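Teaching a robot arm to clear a table – group report, module 4
Genham workshop room, spring term. Draft two, tidied up a bit.

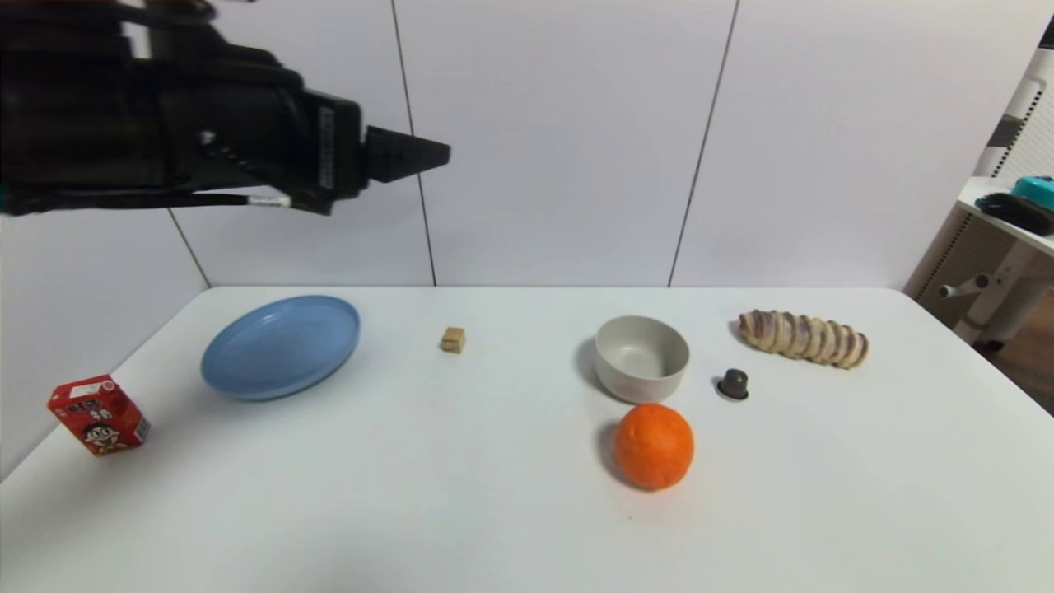 What we set out to do

Show one arm a tabletop job by remote control, enough times that a learned policy can have a go on its own. The job: pick a named item, put it on the plate or in the bowl. Sounds small. Took us most of March to get anything we could train on.

Brief said "everyday objects", so we went for a mix of shapes. Orange, a red drink carton, a little tan cube, a dark capsule, a twisted bread roll. Blue plate and grey bowl as the targets. White table, pale wall behind, so colour is doing a lot of the work and we know it. More on that under problems.

Kit

Black arm with a gripper that narrows to a point. Leader handle on a second desk, which we called the Dolevska because that's the name on the box it came in. Recording software is Quintela, the free student version. Training done overnight on the department machine. One camera looking along the arm, one fixed camera on a stand, although the fixed one dropped out so often that we left it out of the final set.

How we recorded

One person drives, one person resets the table and reads out the next task. Swap every 30 minutes, otherwise the driver gets sloppy. Steps as we ended up doing them:

Arm to start pose, well clear of the tabletop.
Table person moves things a bit, not in neat rows.
Read out the task – "cube to plate" for example.
Press record, wait a beat, drive.
Open the gripper, lift away, stop recording.
Mark it good or bad straight away. Leaving it until the end of the session was a mistake, we couldn't remember which was which.

The wait before driving matters more than we thought. In the first session we started moving at the same moment as pressing record and lost the beginning of nearly every run.

Driving by hand

Harder than it looks. No feel in the handle at all, so you judge contact by eye, and from the driver's desk the depth is bad. Everyone overshot at first. What helped was coming in high and then straight down, even though it's slower. We agreed on that as a house style, so the demonstrations would look alike whoever was driving.

The orange wants a wide grip and a slow close. Roll has to be taken across the middle. The capsule was the worst – pinch it a bit high and it shoots out sideways. Cube is easy once you are square to it, hopeless if you aren't. Carton fine if grabbed low, tips if you nudge it near the top.

We also tried moving the arm by hand directly, holding it near the wrist and guiding it along. Nicer for teh person doing it, much smoother paths. But our hands and sleeves got in the camera view, and the policy would never see those when running alone. Dropped it after one afternoon. The smooth runs are still on the drive if the next group wants them.

Results

Trained on cube, orange and capsule only, plate as target, as time ran out. 18 trials with the policy in charge and nobody touching the handle. 14 got the item onto the plate. The other 4 were all the capsule. In two of those it closed on air just behind the thing, then carried nothing very carefully to the plate and let go. Same depth error we make ourselves, so probably it learned it from us.

Orange was best. We'd like to say that's the grip, but it may just be the colour standing out against the white.

Problems

Lighting. Blinds up in the morning, down after lunch, and we didn't write down which. Some runs have soft shadows and some have hard ones. Should of fixed this on day one.

Cable under the arm. It rubs if the wrist is turned too far, so we kept away from that side of the table. Means the data is thin there too.

Naming. Half the files say "dish" and half say "plate". Renamed by script, checked by eye, we think all of them are right now.

Background too plain. We never tested on a patterned cloth or with clutter, so can't claim anything about that.

Still to do

Bowl as target. Roll and carton in the training set. More capsule demonstrations, with the driver sat where they can see the table side-on. Get the fixed camera working or give it back. The Komamach group have offered to swap a batch of their recordings for ours, their handle has force feedback so the comparison would be useful, if the file formats line up. Ours are exported and in the shared folder with the task list next to them.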